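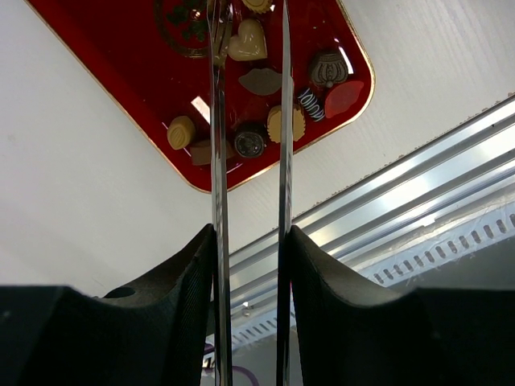

Dollar-cost averaging

Dollar-cost averaging (most people shorten it to DCA) is the practice of putting a fixed amount of money into an investment on a fixed schedule, whatever the price happens to be that day. I've kept this entry in the glossary longer than any other, and I've rewritten it more often too, so forgive me if it rambles a bit. Last revised 16 Jun 2023.

How it works

You pick an amount, you pick a day, and you buy. When the price is high your money gets you fewer shares, and when the price is low it gets you more. Your average cost per share therefore ends up lower than the simple average of the prices you paid, as long as the price moved at all. People sometimes find this suspicious, but it's plain arithmetic!

Say you put $328 a month into a fund for two months. In the first month the shares cost $8 and you get 41 of them. In the second they cost $4 and you get 82. You've spent $656 on 123 shares, so your average cost is $5.33, while the average of the two prices is $6. A lower average cost doesn't mean you've made money, though. At $4 a share your 123 shares are worth $492, and you're down $164. I mention this every time I teach it and somebody still gets annoyed with me.

Two things with one name

I think a lot of the arguing over DCA comes from mixing up two situations. The first is the person who invests out of each paycheck. They don't have a lump sum, so there's no decision to make about spreading it out (your retirement plan at work probably runs this way already). The second is the person who has a pile of cash today, from a house sale or an inheritance, and chooses to feed it in slowly. Purists say only the second deserves the name, and that the first should be called periodic investing. I use DCA for both, like nearly everyone I know.

Compared with a lump sum

If you expect markets to rise over time, then cash waiting on the sidelines has a cost, and investing everything on day one should come out ahead more often than not. I accept that. What spreading it out buys you is a smaller regret if prices drop right after you start. My friend Leobardo Alvarado, who taught the evening investing class in Hernville with me, used to call it paying for sleep, and he split his own money over 6 months one December even though his spreadsheet told him not to. I'd have gone for 3, but then I'm impatient.

Whatever length you choose, write it down before you begin. The trouble starts when the market falls in month two and you decide to wait for things to settle. At that point you're timing the market, and the schedule has stopped doing its job.

Fees and other practical matters

Flat commissions eat small purchases alive. My first account, at a little brokerage called Zamudio, charged $6 a trade, and on a $282 purchase that's more than two percent gone before you own anything. If your broker charges per trade, buy less often in bigger amounts. Fractional shares help as well, so that the whole amount gets invested and you don't have a few dollars left over each time.

Keep your records, too. In a taxable account every purchase is its own lot with its own cost and date, and after a few years that's a long list. Reinvested dividends add more lots (I forgot these once, and it was a very dull weekend).

Related terms

Value averaging: you set a target for how much the account should grow each period and contribute whatever gets you there, which can mean selling after a good stretch.

Averaging down: buying more of something because it has fallen. This is a choice made after the fact, and with a single stock it can go badly wrong.

Rebalancing: bringing a portfolio back to its chosen mix. New contributions can do part of this work if you send them to whatever has lagged.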